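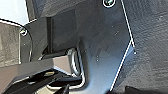
Dark gray plastic up close, specks and scuffs included.

1/ We stopped buying paper towels in April 2024. Several people asked how the cloth setup works day to day, so I'm putting it all in one thread. It's mostly about washing and sorting.

2/ Background: two adults, one kid, one old dog, a rented house on the edge of Foltcombe. Small kitchen. Washer in the basement, no dryer hookup. If you have a dryer, some of this will be easier for you.

3/ We were going through more than a roll a week. I went back over the grocery receipts for the 52 weeks before we quit and it came to roughly $300. That includes the nicer rolls we bought when the cheap ones were out.

4/ What we use now is 5 dozen cloths. Most are cut from old T-shirts and one set of flannel sheets. The rest are a pack of plain cotton bar towels from Sulldale, the restaurant supply place out by the highway.

5/ You don't need that many to start. Two dozen would get most homes through half a week. We went up because I only want to run the load once a week.

6/ Cutting: T-shirt knit doesn't fray, so cut it and use it. Take off the hems and the collar first. One adult large gives you six or seven good squares and some strips.

7/ Flannel does fray. I zigzagged the edges on my machine, which took two evenings. Pinking shears also work, but you'll be picking threads out of the lint trap for a month.

8/ Skip anything with a lot of polyester. Old gym shirts push water around the counter and leave it there. I cut up four of them before I caught on. They're fine for dusting.

9/ We have three groups. Light colors are for faces, hands and the table. Dark colors are for counters and the stove. Anything orange or brown is for floors, the dog and shoes. My kid learned this in a day. My spouse took longer.

10/ Storage: clean ones sit in a shallow drawer next to the sink, unfolded. I tried folding them. It added fifteen minutes to laundry day and the drawer was a mess by the next morning anyway.

11/ Dirty ones need air. I started with a lidded pail and the smell was bad by day three. Now they go over the side of an open tub to dry out, and get pushed down into it at night.

12/ If something is soaked, rinse it and hang it on the faucet first. A wet cloth at the bottom of the pile will mildew, and then the ones on top of it will too.

13/ Grease goes in the trash. I keep a stack of the worst scraps for wiping out pans and throw them away after. Same for anything with paint, stain or solvent on it. Oily rags in a pile can catch fire on their own, so lay those flat outside to dry before you toss them.

14/ Raw chicken juice: people always ask. I use a dark cloth, it goes straight down to the washer and not in the tub, and the counter gets sprayed after. If that bothers you, keep one roll of paper towels for it. My sister-in-law does.

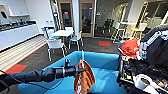
15/ WASHING. One load a week, hot, normal cycle, extra rinse. Kitchen cloths and floor cloths go in separately. The floor load is small, so it waits and goes in with the dog's blanket.

16/ Detergent: less than you think. I was filling the cap to the second line and the cloths got stiff and stopped soaking anything up. Half of that fixed it after three or four washes.

17/ I use Tamuno powder, unscented. The liquid is fine too. I like the powder for this job, it seems to do better on tomato and coffee. Not a sponsor, I don't have sponsors.

18/ No fabric softener, and no dryer sheets if you use a dryer. They leave a coating and the cloth will bead water like a raincoat.

19/ Stains: I don't treat them. They're rags. The light ones get a soak in oxygen bleach every couple of months if they look sad. Don't mix bleach with vinegar or ammonia, ever, and read the label if you aren't sure what's in the bottle.

20/ Smell that survives a hot wash is usually detergent buildup. Run them once hot with no soap at all and look at the water. Mine was gray and sudsy. Embarrassing, but it worked.

21/ DRYING. Line outside from spring on. In August a load is dry before lunch. In winter I use a Rollent folding rack near the furnace and it takes overnight, sometimes longer for the bar towels.

22/ Shake each one before you hang it. It takes a second and they dry much softer. Don't double them over the bar -- the fold stays damp.

23/ About that rack, since I'll get asked: one leg hinge cracked in the second winter. I put a bolt through it and it's been OK. I would probably buy a metal one next time.

24/ COST. Bar towels, thread, the rack and the tub came to under a hundred dollars, and the rack was most of that. I haven't worked out what the extra water and power cost. It's one added load a week. Our bill didn't move enough for me to notice.

25/ What didn't work: the cute snap-together roll that looks like paper towels. You have to snap every cloth back on after every wash. Gave it away on the neighborhood page.

26/ Also didn't work: microfiber in the same load as cotton. It grabs all the lint and then puts it on your windows. If you keep microfiber for glass, wash it alone.

27/ Also cloth napkins made from linen. They look great and wrinkle the second you put them down. Ours come out at Thanksgiving.

28/ Guests: they will look for paper. I leave a few cloths folded on the counter when people come over -- the only time I fold them -- and they pick one up without asking. One uncle used his own handkerchief all through dinner and seemed happy.

29/ We do still buy a roll now and then. Stomach flu, the car, draining bacon. The last one lasted from before Christmas until the tomatoes went in.

30/ Reply to a few DMs: yes, old socks work, cut the toe off and slit them open. No, I don't iron anything. Yes, towels from the thrift store are fine, wash them hot twice first.

31/ Someone asked how long they last. The T-shirt ones start getting holes after a year or so and move down to the floor group, then to the pan scraps. The bar towels all still look fine.

32/ This thread got a lot longer than I meant it to. It's 600 words past where I planned to stop, and I haven't covered diapers. I don't know anything about diapers. Questions are open until tomorrow night, then I'm muting this.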